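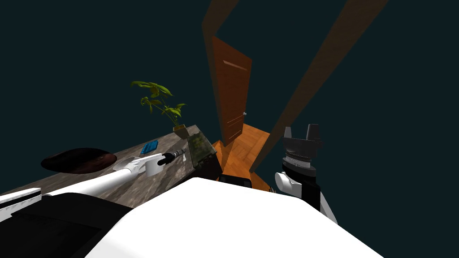 Trerken Gift Listings

README for the shop catalog data, May release

Trerken is a table of gift products gathered from small online shops, with a category, a price band and a delivery note for each one. It was put together to help people who run gift guide sites sort their links and find the dead ones. It holds 1,051 listings in 25 categories.

What is in the folder

listings.csv has one row per product.
shops.csv has one row per shop, joined on shop_id.
categories.txt is the category list in the order used on the Brellside site.
changes.txt covers what moved between releases.

Columns in listings.csv

item_id: a number that stays the same between releases
shop_id: matches shops.csv
title: as the shop wrote it, with extra spaces removed
category: one value only
price_band: low, middle, high or luxury
ships_gift_wrapped: yes, no or unknown
last_checked: month only

Exact prices are left out. They changed too often during sales, and the bands held up better. Bands are set within a category, so a luxury candle may cost less than a middle-band watch.

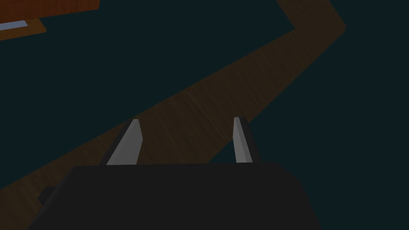 Compiled by Alcides Henao for Brellside

How the listings were gathered

The first batch came from the old Brellside gift pages, where many links no longer worked. Shops that had closed were dropped. The rest were checked by hand against the shop's own product page, and new items were added from shops that asked to be listed. Simbridge and Llanos sent their own spreadsheets, which were converted to the same columns.

Checking all the links takes around 6 hours. A link counts as dead after 3 failed tries at different times of day. Dead items stay in the file for one release with the word "gone" in last_checked, then they are removed.

Known problems

Personalized items are hard to place. Engraved pens are under Stationery, but engraved flasks are under Food and Drink. Hampers that change with the season keep their old title until the next check. Gift wrap is marked unknown for most of the Llanos rows.
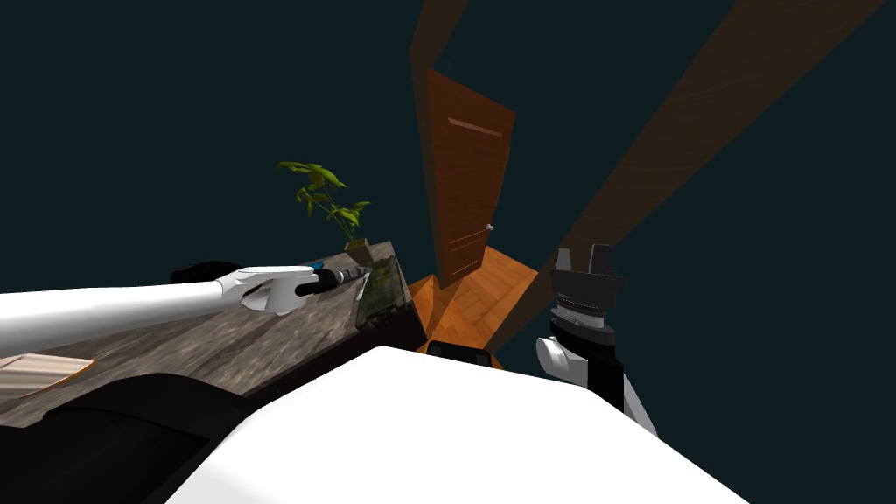 Henao asked that "for him" and "for her" be taken out of the category names before the next release, as half the items under them would suit anyone and shoppers were missing them. Those two categories will be folded into Clothing, Grooming and Home. Item numbers will not change.

Use

Free to copy and edit, including for shops and paid newsletters. Please keep the Trerken name on the file if you pass it along. Product titles belong to the shops that wrote them.

Corrections go in changes.txt with the item_id first.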